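Student manipulation contests should score the failures

The Lekudora class has finished its third term of grasping work, and the marking scheme still rewards one number: items placed per session. I think that number teaches the wrong habits. A team that wants a high count picks rigid, opaque stock and leaves film-wrapped items until the clock has nearly run out.

Of 3,361 attempts logged by the cohort to September, around 700 involved transparent packaging. Those attempts produced most of the useful engineering: revised approach angles, slower closing speeds, a second look from the wrist camera before contact. Under the present rubric they earned their authors fewer marks than an afternoon of moving blocks. 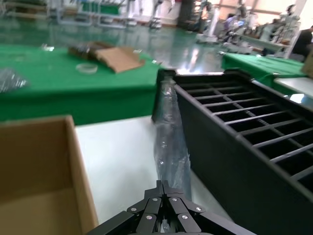

Why is clear film harder to grasp than a solid part?
Reflections and creases corrupt the depth estimate, and the film gives way before the fingers reach the contents.

The Tillano rubric, used by the senior stream, handles this better. It weights each attempt by material class and awards partial credit for a correctly labelled failure. Its weakness is paperwork; 200 attempts take most of an evening to annotate. I would accept that cost. A reduced quota of 200 annotated attempts per team, in place of the current 1,000 unannotated ones, would leave time for the analysis the course outline already asks for.

Teams using the Zosine controller will object that their logs lack a failure field. It can be added in the export script.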